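Lencho Cabin: my opening-up checklist, with comments

I do this every May before the first guests show up, and I finally typed it out with my notes so I can stop carrying around the back of an old envelope. Feel free to borrow it for your own place. I go in the same order each time, starting outside while I still have energy.

OUTSIDE

Steps and porch rail
OK. I bounce on every step (yes, really) and lean on the rail with my full weight. The second step had a little give last spring and I put two long screws in it. Still tight!

Gutters
NEEDS WORK. Packed with pine needles on the north side, same as always. I cleared the downspout end and left the rest for Friday when I'll have the tall ladder.

Chimney cap
OK from the ground, with binoculars. The sweep does the flue in the fall, so all I'm looking for in spring is a crooked cap or a bird that has moved in.

Propane tank and line
OK. Soapy water on every fitting, no bubbles. If you've never done this, mix it strong, dab it on with an old paintbrush and give it a minute. If you see bubbles, or smell anything at all, shut the tank off and call your supplier. I don't mess with gas fittings myself and I'd rather you didn't either.

INSIDE, WALKING AROUND

Smoke alarms
OK. Pressed the button on every one, put in fresh batteries, wrote the month on a bit of tape inside the cover. The one in the loft is 6 years old, so it has a few years left, but I check the date on the back every time anyway.

Carbon monoxide alarm
REPLACED. The old one chirped at me the whole time I was making coffee. New one is plugged in down the hall from the bedrooms, where you'd hear it with the door shut.

Fire extinguisher
OK. Needle in the green, pin in, hose not cracked. I moved it from under the sink to a hook by the kitchen door, and I wish I'd done that years ago. Under the sink you have to reach past the stove to get it, and that's a terrible plan if the stove is the thing on fire.

Seams and joints
WATCH. I go around slowly with a flashlight and look at every place where one panel meets another, and I run a fingernail down the ones I'm not sure about. What I care about is change: a gap that's wider than last year, a raised edge, a soft spot, a stain. One edge by the back hall felt slightly raised to me this year. It might just be the dry winter. I put a pencil tick next to it and I'll look again at the end of summer. 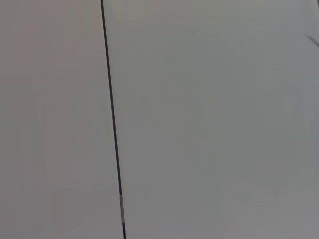 Windows
MOSTLY OK. They all open, they all lock, and the bedroom ones open wide enough to climb out of, which matters more to me than anything else on this page. The bathroom one sticks. I rubbed a candle stub along the track and it's better, though you still have to talk to it.

Outlets near water
OK. Test button, click, reset button, click. I take a night light along so I can see that the power really goes off.

Space heater
OK, but it stays in the closet. Cord is fine, tip switch works. It gets plugged straight into the wall and never into a power strip. I've put that in the guest binder in capital letters.

WATER

Turning it on
OK. Every faucet open first, then the main valve a little at a time, then a walk through the whole house listening. I found a drip under the bathroom sink, tightened the nut by hand and put a dry paper towel under it overnight. Still dry in the morning, hooray.

Water heater
OK. I wait until the tank is completely full before I turn on the power. I learned that one the expensive way, and the bill was $200 for the part and the visit.

LAST BITS

Guest binder
UPDATED. Address in big print on the first page so anyone calling for help can read it out. The road in from Groltesine is not well marked, so I added the turns too.

First aid kit
RESTOCKED. Bandages, tweezers, burn gel. Tossed the expired stuff.

Still to do: the gutters, a new bulb for the porch light, and a second look at that bathroom faucet.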